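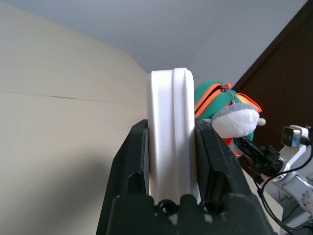

Susadier Opens Free Retirement Planning Evenings to Households Within Ten Years of Leaving Work

14th March -- Susadier, the member-owned savings and planning office on Harkska Street, is opening its retirement planning evenings to anyone in the area who expects to stop working in the next ten years, whether or not they keep an account with us. The evenings have been running for members only, and we have been asked so many times by members if they could bring a sister, or a neighbor, or the fellow they carpool with, that it seemed high time to simply open the door.

The program is called Larnano, and it grew out of a series of kitchen-table conversations that planner Adjoa Akpalu had with couples who had saved faithfully for years and still felt they had no real idea what came next. They knew what was in their accounts. They did not know which account to spend first, what to do about health coverage in the years before Medicare, or how a part-time job in the first year or two might change their taxes.

"People come in with a folder, and they put the folder on the desk and look at me as if I'm going to grade it," said Akpalu. "I always tell them the folder is fine. Let's talk about what you want a regular month to look like, what you'll spend on groceries and the car and seeing the grandkids, and then we'll open the folder and see how the money can get you there."

Each household that signs up will attend 4 evening sessions, spread out so that there is time to go home, dig out the old pension letter from the job before last, and talk things over. The first session is all about spending, and folks are asked to bring a few months of bank and card statements (nobody else will look at them, we promise). The second takes up the different places retirement money can come from -- workplace plans, IRAs, regular savings, home equity, Social Security -- and the order in which a family might draw on them. The third covers health insurance and long-term care, which tends to be the session with the most questions and the latest finish. The last one is given over to taxes and to putting a plan on paper that both people in a couple can read and follow.

After the final session, every household may book 2 private meetings with a Susadier planner at no charge. There is no product for sale at any of the evenings, and no one will be called afterward unless they ask to be.

Last year 285 member households went through the program. At the close of it, 119 of them told us they had changed the date they plan to retire. A good many moved it later, and a fair few were pleasantly surprised and moved it up.

Callum Whiteley, a school bus mechanic, went through the evenings with his wife and has since talked several of his coworkers into signing up. "We'd been putting money in all along and never once sat down and asked what it was for," he said. "We came out of there with one page. It's on the side of the fridge. We're going a year and a half sooner than I figured, and I'm keeping my Saturday job for a while, mostly for the company."

The expanded program is being made possible by the Agbenyega Fund, which will cover workbooks, child care during the sessions, and the cost of a second planner. That second planner is Rekha Poduval, who joins Susadier after many years preparing taxes for families and small shops, and who will lead the sessions on taxes and withdrawals. We are just delighted to have her.

"Retirement can look like one big number that you either hit or you miss, and that scares people away from even starting," said Ekow Agyeman, general manager of Susadier. "Most families we meet have more choices than they think. Some of those choices get better if you make them early, so we would love to see people while there's still plenty of time to make use of what they learn."

The first open group begins in June, with sessions held in the upstairs meeting room at Susadier. An elevator is available from the parking lot side of the building, and coffee and supper rolls will be served. Couples are encouraged to come together, and single people are every bit as welcome -- several of last year's liveliest groups were mostly folks planning on their own.

To reserve a place, stop by the front desk during business hours or ask for a sign-up card at the drive-through window. Members of the press who would like to speak with a planner or a past participant may contact Sem Van den Broek in the Susadier communications office.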